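Blocking a Striped Blanket

January 19, 2019

The Griltholm blanket came off the needles in November at 424 stitches across, and the edges curled on both sides. The yarn is Testelier worsted, a wool and acrylic mix, so I expected it to relax only partway. I ran a swatch first – 19 stitches before washing, 19 after.
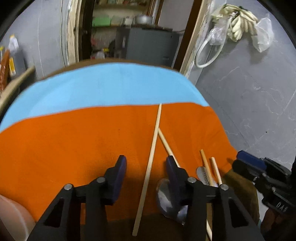

Wool takes a full soak. Acrylic needs steam, and too much of it flattens the stitches for good. For a mix I use cool water, 3 capfuls of Hasteck wool wash, and no wringing. Roll it in a towel, press, then pin every 2 inches along the short sides first.

Pinning the long sides first pulled my last blanket into a slight hourglass. I had to wet it again and start over. 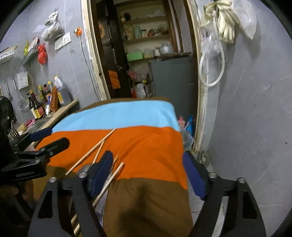 Drying time

Two days on foam mats with the window shut. The Debnath pattern says overnight, and that was too short for the border.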